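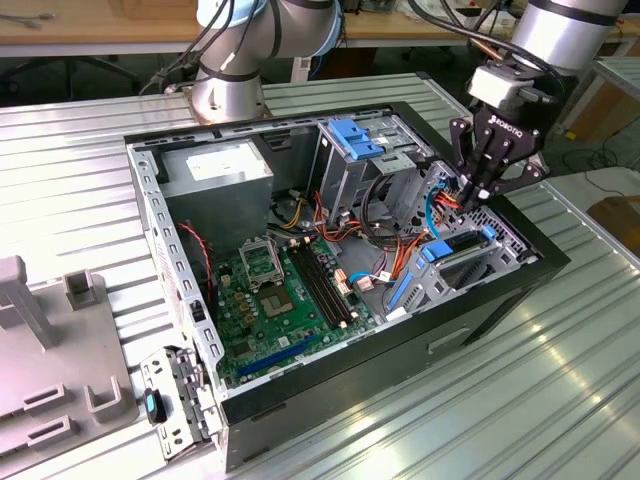

Slide 1. Gripper down by the wiring, right next to the drive cage.

HOUSE RULES FOR A TWO-ARM BENCH
Speaker notes, Fotini Zervas, Sornar

(Leave slide 1 up while people find seats. Mic check. Water!)

Hi everybody, thanks for coming to the afternoon slot, I know what lunch does to a room. I'm Fotini, I work on the desktop computer benches at Sornar, and I'm going to spend my time on rules. The boring part! I love the boring part. I wrote most of ours, I've rewritten nearly all of them, and I'd like you to steal whatever you can use and argue with me over the rest.

So what you've got on the screen is an ordinary tower with its side off, two arms, and one of them down in the case by the orange, red and blue wires. If you've ever worked in a PC by hand you know that corner. Wires go everywhere, there's sheet metal on every side, and you can't see your own fingertips half the time. A gripper has all of the same problems and it doesn't say ouch.

(Ask: who has a robot at work? Who has written rules for it? Who has read them? Wait for the laugh, don't rush it.)

SLIDE 2, WHERE THE RULES CAME FROM

When I started we had a manual. It was 80 pages. It had a chapter on battery recycling in it, and we didn't do batteries. People signed the back page and put it in a drawer, me included.

Then Chun-yin Siu joined us from the Flirkside shop and on his first morning he asked me who was allowed to reach into the case when the program was paused. And I said, well, anyone. And he said, anyone at what kind of pause? We have three kinds. I didn't have an answer and it bugged me all the way home.

So we threw out the manual and started over with a single sheet. It's two sheets now. I'm fighting to keep it there.

One thing to get out of the way, the sheet sits on top of the proper standards and your risk assessment. It doesn't replace them. If your safety person is in the room, please wave at me so I know you heard that.

SLIDE 3, RULE ONE: PAUSED ISN'T STOPPED

Hands go in the case when the cell is in safe stop and the person reaching in is holding the key. A program pause doesn't count. A "waiting for part" doesn't count either, and that's the one that gets people, because the arm looks so completely asleep. It's waiting for a signal. You bump the part, it gets the signal, off it goes.

We used to have a light that was amber for both kinds of waiting. Changed that in January. If you do one thing when you get back to your shop, go look at what your amber means, and then ask four coworkers what they think it means.

(If short on time, skip the story of the amber light and the birthday cake. It's a good story though.)

SLIDE 4, RULE TWO: NAME THE ARMS

Go back to slide 1 in your heads for a second. Two arms, one tower. On our sheet the lead arm is the one with permission to be inside the case, and there's only ever one lead. The other arm keeps out of the case opening until the lead has cleared the rim and said so to the controller. You can write clever code so they share the space. We tried, we called that project Liao, it was beautiful, and it took two engineers to explain why it stopped every time it stopped. So now they take turns. It's slower. I sleep fine.

And the people on the floor use the names too. We say "lead" and "second" out loud. "The left one" depends on which side of the table you're standing on, and we had a whole argument by radio once where both people were right.

SLIDE 5, RULE THREE: NEVER PULL ON A WIRE

Grip the connector body or don't grip. That's the whole rule as printed. If the vision system can't find the connector body, it asks for a person. It doesn't get to guess from where the wire goes.

Power connectors have been the worst for us, the fat ones with a latch on one side. You need to squeeze the latch and pull straight, and if you pull at an angle you can lift the socket off the board. We set the pull limit low and the retry count at one. One retry! The integrator wanted five. Five retries on a stuck latch is just breaking it slowly.

Same thing goes for an open CPU socket. Look at any of my slides today, the socket is empty and the retention frame is up. The pins or contacts in there are tiny and a dangling plug can wreck them. So the socket area is a no-go box in our motion planner, all the way up to above the rim, and carried parts don't pass over it. A detour costs you a second or two. Take it.

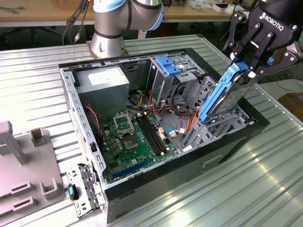 Slide 6. Hard disk in its blue caddy, held at an angle, partly down in the cage.

SLIDE 6, RULE FOUR: THE DRIVE BELONGS TO SOMEBODY

OK, this is my favorite slide and my least favorite rule to enforce. The gripper's got a hard disk by its caddy. The caddy's bright blue, so the camera finds it nicely, and it's plastic, so it forgives you a bit. We always grip the caddy if there is one.

See the angle? A drive at an angle in a cage is the moment I worry over. A force spike there can mean it's caught on the rail, or on the latch, or there's a wire in the way, and the number on your graph looks the same for all of them. Rule says: on a spike, stop, hold, call. Hold matters! Our first version let go on a spike and I don't recommend it.

Then there's the data. Every drive that passes through the bench gets its label read and logged against the tower's ticket before it goes anywhere else. If the label won't read, a person reads it. If the person can't read it, the drive goes in the locked bin with the ticket wrapped around it. No drive sits loose on the table at shift change, ever, and yes, I check.

We ran 315 towers under this sheet in the trial at our Brarkerura site, and the log had a ticket for every drive at the end of it. I was more proud of that than of any cycle time.

SLIDE 7, RULE FIVE: EVERYTHING HAS A SPOT

Brackets, blanking plates, little clips. They come off and they end up lying wherever. A person sweeps them aside without thinking and an arm will happily set a case down on top of one. We print our own gray plastic holders and screw them down, and if a part doesn't have a spot in a holder yet, it's a person's job to move it until it does.

Cables on the arms count too. Check the slack with the arm at full reach, both directions, at the start of the shift. Chun-yin does it with his hand up like he's conducting. Whatever works.

SLIDE 8, RULE SIX: LOG THE DUMB STUFF

Near misses, weird noises, "it did a thing." We have a paper pad by the stop button and a pencil on a string. I typed up 2000 entries from those pads. Most of them are nothing. A handful of them are why rules three and four read the way they do.

Two tips. Don't make people sign it. And answer the entries, even if the answer is "looked at it, couldn't find anything." The pad at Flirkside went quiet for a whole month and the reason was that I'd stopped writing back.

SLIDE 9, CHANGING A RULE

Anyone on the bench can propose a change. It gets tried on one bench, with the old sheet still taped up next to the new one so you can see the difference. We keep it on trial for 2000 cycles and then we talk. Safety stuff goes through the formal review first, obviously, before anybody tries anything.

We also drop rules. I had one on glove color that I can't defend at all.

SLIDE 10, QUESTIONS

(Likely ones, keep the answers short.)

Speed limits? Come see me, it depends on your payload and your assessment and I won't give you a number from a stage.

Laptops? We don't do them on the two-arm bench. Glue.

Can you have the sheet? Yes! There's a stack by the door, take two, one's for scribbling on.

(Leave slide 6 up for the break. Get the clicker back to the front desk.)

Contact: Fotini Zervas, Bench Practice, Sornar | © Sornar | Back to top

Related talks
What does your amber light mean?
Project Liao: sharing one workspace between two arms
Drive tracking at the Brarkerura site
Printed holders and where to put them
Chun-yin Siu: Start-of-shift checks in ten minutes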